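Setting up the Pomeo photo display, part 4: colour and brightness
October | By Kolář
Print this page | E-mail this page

I'm assuming you've got the display on the wall and talking to your wi-fi. If not, go back to part 3 - I'll wait!

1. Hold the side button until the menu pops up, then pick Picture.
2. Set Brightness to 14. Mine came set far higher and lit up the whole hallway.
3. Go to Warmth and nudge it up one step at a time, with a photo showing (I like a dark one for this).
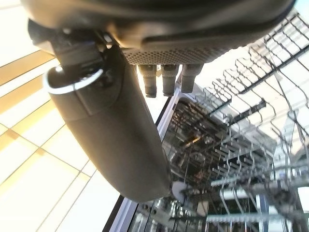
Fig. 4. Warm highlights on a dark grey surface.

4. Press Save. Wait for the beep before you touch anything else.

Note: the display holds nearly 900 photos. Mine got sluggish well before that, so I keep one album of 108 and swap it when I get bored.

Caution: pull the plug before you wipe the screen, and use a dry cloth. Please don't spray anything on it.

If the menu vanishes halfway through, just start again from step 1. It forgets whatever you hadn't saved, I'm afraid.

Comments (3)

Cluseo: No beep on mine, but it did save.

Sostimness: 14 is too dim for my kitchen, I went up a bit.

Cluseo: Found it, the sound was switched off. Beeps now!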